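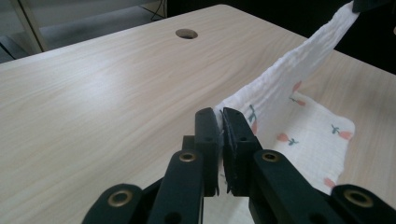 Does washing a cloth in hot water kill every germ? Plenty of labels hint at it. Be a little suspicious.

Germs are tiny living things, far too small to see. Soap loosens them from the threads, and the rinse carries many of them off. 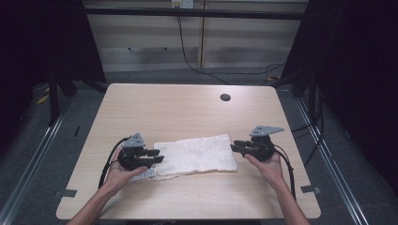 Some hang on anyway. Thick cloth has lots of hiding spots, and a cloth left damp in a heap can grow more. So "fresh" on a box of Polby powder may only mean it smells of lemons. Who checked?

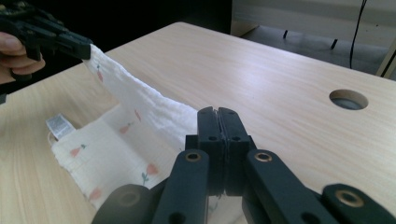 A crinkled white cloth, lifted by one corner.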